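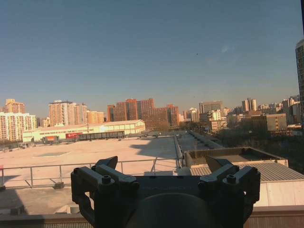 About Fasuvwood

Hi, I'm Soledad Hinojosa, and I teach people to bake bread. Fasuvwood is my little baking school on Ocampo Street, in what used to be a shoe repair shop (the old counter is still in there, and yes, we knead on it!).

I never went to pastry school. I worked in an insurance office for years and baked on weekends, mostly rye, and mostly bricks to begin with. Then my neighbor Mrs. Pirker gave me a jar of her starter and stood in my kitchen telling me to put the flour down and wait. That starter is named Kanau and we still bake with it. Every student takes a spoonful home.

What we teach

There are two courses. The beginner one runs three evenings and covers a plain white loaf, a seeded rye and rolls. The other one is all sourdough, and it's slower - you'll have homework, and the homework is feeding a jar. I keep the groups small so I can get my hands in everybody's dough.

We've had 1,139 students since we opened, and I have a notebook with all their names in it. A good many come back just to use the big oven, and I love that. Open oven mornings are on the class page.

Before you sign up

Bring an apron and a container with a lid. Flour is on us. If you can't eat wheat, write to me first, as there's flour in the air all day long. The December classes fill up early, so don't wait too long on those - the stollen people are very quick!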